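The Robot Knows What It Wants. It Just Has to Wait Its Turn.

July 2025

I was halfway through a vending machine coffee when I heard the arm stop. You get used to the sound of it moving, a kind of soft whir with a tick in it, and then when it quits you look up, the way you do when the fridge cuts out at night.

It hadn't broken. It was thinking, or what passes for thinking at Bunadden, where I'd been allowed to hang around for a few days on the promise that I wouldn't touch anything. (I touched one thing. It was a chair.)

I came to write about hands. Everybody wants to write about hands! But the people at Bunadden kept steering me away from the hardware and over to a pair of monitors, where the real fight was going on. Their project is called Halliday, and it's a planner, meaning the piece of software that sits between "the robot can see the stuff" and "the robot moves." You ask for a table to be tidied. Halliday decides what gets picked up first, where the hand should come in from, where each thing can go, and what to do when the first idea turns out to be lousy.

That last part is where most of the work goes. The old version made one big plan at the start and stuck to it like a dad with a road map. If a bottle was two inches from where the cameras had put it, the whole plan went in the trash and the robot started over from scratch. The new one plans a little, moves a little, looks again. It keeps seven candidate moves in its back pocket and throws them out as the picture changes. I watched them scroll by on the monitor, each with a score next to it, and I found myself rooting for number four, which never got picked.

A desk is a mean test for this kind of thing. Flat stuff, tall stuff, see-through stuff, stuff sitting on top of other stuff. You and I look at a box lying on a laptop and know the box comes off first. Halliday has to work that out as a rule about what's holding up what, and it has to do it before the hand gets anywhere near. Then there's the phone problem. A phone is thin and dark and shiny, so the depth cameras tend to see a smudge or a hole, and once it's in the fingers the software has to keep guessing how it's tilted while the hand itself blocks the view.

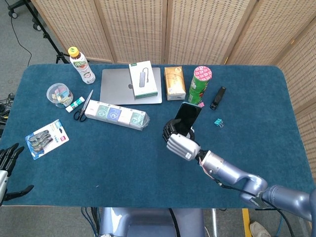 One of the engineers, a man who'd been quiet all morning, told me the grip was the least of his worries. Picking up a phone was a solved problem as far as he was concerned, he said, and what kept him at his desk was the put-down: the planner had to find a free patch big enough, remember which way the phone was turned, and let go without dragging a finger through whatever was next door. He'd rewritten that piece of code twice and figured he had one more rewrite in him before August.

I asked to see the code for the put-down, mostly to be polite. It's 1294 lines, and a good chunk of it is comments, some of them pretty salty. One just says "do not trust the felt." I asked. Apparently an early version of the table finder treated any soft, dark surface as farther away than it was, so the hand would keep easing down after it should have stopped. The fix was tiny. The comment stayed.

The other big thing is Triswood, which is their replay tool and, if you ask me, the star of the place. Every run gets saved with everything the robot saw and every choice it made, and Triswood lets you scrub back through it like a ball game. Stop at the moment it went wrong, change one setting, and ask the planner what it would have done. There are 400 saved runs in the library, and the team picks through them over lunch. I got a turn at the mouse. I found a spot where the robot had reached for a stapler, backed off, reached again, backed off again, for what felt like a full minute. Two scores were tied, and each look at the table tipped the answer the other way.

I know that feeling! I've stood in the cereal aisle with that feeling. Their cure was to make changing your mind cost something, so the planner needs a good reason to switch once it has started. They set the price too high at first and got a robot that would not quit on a bad idea. Now it's somewhere in the middle, and they still nudge it most weeks.

Speed is the sore spot. A fresh plan takes some 40 milliseconds when the table is simple and a lot longer when it's crowded, and that's the pause I'd heard over my coffee. A company called Brorlow has been talking to Bunadden about using Halliday for packing returned orders, and packing people don't love a pause. So the group is trying to get the planner to work on its next move while the current one is still going. On my last afternoon they switched that on for the first time. The arm did one smooth reach, then a second, and then the log window filled up with red and somebody said a word I can't print here.

They rolled it back and opened the run in Triswood. I pulled my chair over.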